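Where Do the T-Shirts Go? Sorting and Folding for a Small Clothing Swap

By the Odden table group
Tuesday, March 30, 2021

Summary

Our project was the campus clothing swap, Skasumari. Specifically the folding side of it. Racks were taken by the coat group so we got tables, bins and all the soft stuff. T-shirts mostly, some jeans, pajama bottoms, a lot of kids' sizes we didn't expect. The question we picked was simple: does a standard fold make it easier for people to find their size and put things back?

Short answer yes for t-shirts, not really for denim.

Background

At the December swap everything was just piled up. People dug from the bottom, piles fell over, and by the second hour you couldn't tell adult from kids. Total intake over the whole project was 3,397 items, and 3,152 of those went out again to somebody. The leftovers were mostly single socks and shirts with company logos on them. We think the leftover number could of been lower if people had seen what was on the tables.

Method

Two folds tested. We named them after the rooms we practiced in, which was a mistake because everyone mixed them up for a week.

Farah fold — sleeves in, halves lengthwise, then up from the hem. Flat, wide, stacks well.
Brolow fold — same start but then thirds, so it stands on its edge in a bin. Size tag goes at the top.

Each fold got its own day on the floor. Same tables, same hours. We handled 155 t-shirts per day and refolded anything that got left open. Jeans were folded in half and in half again both days, no variation, we ran out of time to come up with one.

Tables matter more than we thought. The plastic ones are slippery and a stack slides if somebody leans on it. Wood is better. Also leave space next to the shirt while folding, we kept crowding the jeans in right next to it and then catching a leg in the fold.

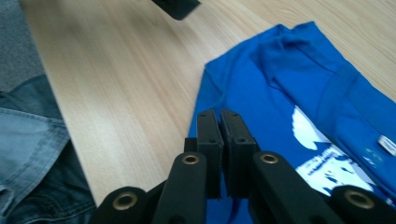
The blue tee is folded and lying diagonally, which is how a lot of ours ended up before we squared the stacks. Diagonal looks fine for one shirt. Put more on top and the corners stick out and get grabbed first.

Results

Flat stacks looked neatest at opening and worst by lunch. People lift the whole stack to see whats under it and set it down crooked. Edge-standing shirts in bins stayed readable most of the day, and shoppers put them back more or less where they found them. Bins need to be full though. Half full and everything slumps over.

Denim: no difference we could see. Heavy enough to stay put. Sizes are printed inside the waistband so people unfold them anyway.

Small kids' shirts don't work in thirds. Too short, they pop open. We went back to flat for those.

Problems

We didn't time the refolding, only wrote notes. The second day was rainy and slower, so the comparison isn't totally fair. Also 2 of the bins were a different depth from the rest and we only noticed at cleanup.

Next time

Bins for adult tees, wood tables for jeans and kids. Size cards on tape — the ones on string got turned around. Fold as stuff comes in, not all at once the night before.

Last updated: Tuesday

Related reports
Skasumari coat racks: hangers, hooks and what broke
Shoe pairs and how we lost them
Making signs people can read from the door
Where the leftovers went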